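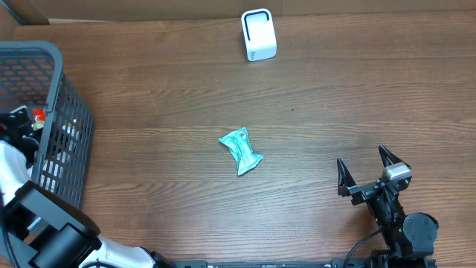
A small white plastic container on a wooden tabletop.

On Reducing Household Storage
January 7, 2022 — by Vimala Varma
Filed under: Home & Household

In September I undertook a full review of the goods kept in our home in Mivotport. The written inventory came to 1,894 items, of which 200 were containers of one kind or another. Many had no lid, and several held only other containers.

The following rules have been in force since then. No container is to be purchased until its contents have been named. Any box left unopened for 100 days is placed by the front door for review. Kitchen goods are kept on the lower shelves — my mother's steel tins are exempt and remain where she put them.

The hall closet has not yet been addressed. It holds winter coats, paint from the previous owners, and 9 umbrellas. I expect to report on it in the spring, once the coats are in use less often. Readers who wrote to ask about labels are advised that plain masking tape has been adequate, except in the freezer.

Recent Posts
The Linen Shelf, Revisited
Notes on Moving from Grastden
Keeping Paper Records at Home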